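Re: [autom-bancada] kit de mão Warard – vale a pena?
De: Tsung-han Tai
Data: 16 de agosto de 2019

Oi Nayeli, oi lista,

respondendo correndo que saio daqui a pouco.

Em 14/08 Nayeli Rivadeneyra escreveu:
> Pessoal, alguém já usou o kit da Warard (mão de três dedos + câmera de
> punho)? A Quiroga me passou orçamento de 3362 com frete, sem suporte.
> Com contrato de suporte sobe bem. Queremos usar em tarefa de cozinha,
> pegar objeto de plástico com alça, pote, essas coisas. Medo de
> comprar e ficar parado esperando peça.
> Obrigada, Nayeli

Temos 2 kits desses, comprados pela Ledport, não pela Quiroga. Preço parecido na época, um pouco menos. Pontos soltos:

– montagem: uma tarde. O manual em português é ruim, pegue o inglês. O desenho do conector do punho está espelhado na página do cabo, quase liguei ao contrario.
– câmera: boa de perto, mas a mão tapa bastante coisa. Fundo claro ajuda muito, bancada de mármore branco com dedo preto dá contraste de sobra. Preto contra preto, esquece.
– pontas dos dedos: sujam. Pó aparece todo e perde atrito. Pano úmido e pronto.
– software: a versão 1713 travava ao reconectar. A seguinte melhorou, mas não pulem a calibração depois de atualizar.

Testei com objeto leve, tipo o de plástico rosa claro com alça em cima. Pela alça é mais chato do que parece, os dedos de cima disputam espaço. Apoiar a ponta de um dedo na lateral, embaixo, me parece o melhor jeito de começar. 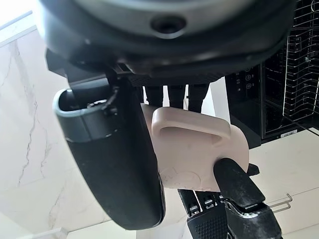

O kit funciona sem o contrato de suporte? Funciona, o contrato só cobre troca de peça e atendimento por telefone; driver e atualização vêm junto com o kit.

Dito isso, eu pegaria o contrato no primeiro ano se vocês não têm ninguem de eletrônica por perto. Um cabo de dedo nosso foi pra troca e voltou em duas semanas. Sem contrato a Ledport cobrava a parte, e caro.

Sobre a Quiroga não sei dizer, nunca comprei lá. Pergunta por escrito se têm estoque local ou se tudo vem de fora. E pede pra separar o frete no orçamento, 3362 fechado assim não diz nada. O pessoal de Waludbridge conseguiu as pontas de reposição incluídas só pedindo.

Garantia: no papel são 2000 horas de uso, contadas pelo controlador. Ligado parado também conta! Desliguem no fim do dia.

Se quiser mando nosso arquivo de configuração, mas só em setembro, estou fora até lá. Me cobra.

abs
Tsung-han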